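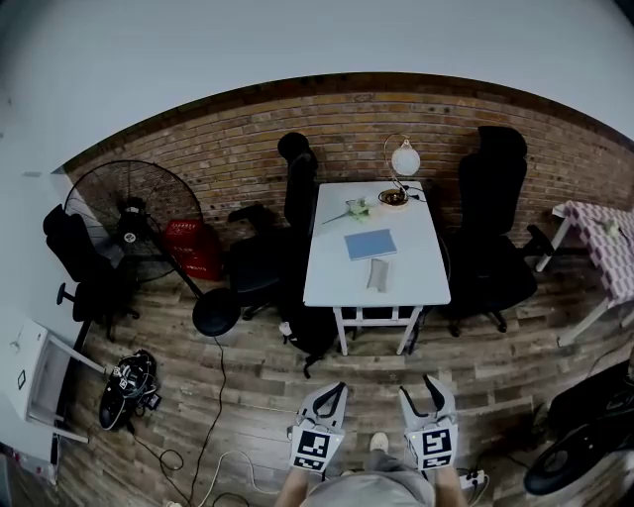 Irnton Library Service
Furniture and Equipment Reviews

The Brerkalon folding study table

The Service replaced the seating and tables in its four smaller reading rooms during the past year. The Brerkalon was one of the tables bought for the purpose, and this review records how it has performed in daily use at the Ukislow branch. It is intended for branch managers and for any neighbouring service considering a similar purchase.

Purpose of the purchase

The Ukislow reading room is let in the evenings to language classes and a chess club, so its tables must be folded and stored at closing time and set out again each morning. The tables they replaced were heavy, and two members of staff were needed to move each one. Branch managers asked for a model that one person could handle safely, that would seat two readers side by side, and that would not mark the floor.

Delivery and assembly

The tables arrived on a Monday in two loads. Packaging was adequate, although the corner pieces had slipped on several boxes and one top was returned with a chipped edge. The supplier replaced it without charge. Assembly consists of fixing the leg frames to the underside of the top with the bolts provided. The printed instructions show the steps in the wrong order on the second page, and staff are advised to fit the locking bar before tightening the bolts. A corrected sheet is held by Riaan Khumalo at the central office and can be sent on request.

Daily use

Over the trial the tables at Ukislow were folded and set out 141 times. The hinges remain firm. The locking bar is stiff for the first few weeks and then becomes easier, but it should still be checked by hand before the table is loaded, as it can appear closed when it has not fully caught. One table was found in this state by the evening class tutor. No injury or damage resulted, and a reminder is now displayed inside the store cupboard door.

The top is steady for writing. Readers using laptops reported a slight movement when a neighbour leaned on the far corner. This was noticed less where the table stood against a wall, and the branch has arranged the room accordingly. The height suits most adults. Wheelchair users found the space beneath sufficient, though the locking bar limits how far forward a footrest can go, and at least one fixed table without such a bar should be kept in every reading room.

Cleaning

Ink and pencil come away with a damp cloth. Felt pen does not, and some faint marks remain after repeated treatment. The rubber feet collect dust and leave grey smears unless wiped monthly.

Cost

Each table cost 63 pounds before delivery. The Nel table, which was also considered, is sturdier and has a better surface, but it is a good deal heavier and failed the test of being carried by one person. Spare feet and bolts for the Brerkalon are sold separately and took over a month to arrive.

Recommendation

The Brerkalon is recommended for rooms that must be cleared regularly. It is not recommended for rooms where tables stay in place all year, for which the Nel is the better purchase. Branches placing orders should request spare feet at the same time. Questions may be addressed to Ismael Furtado, Buildings and Equipment, who will also arrange for the trial tables to be seen at Ukislow during opening hours.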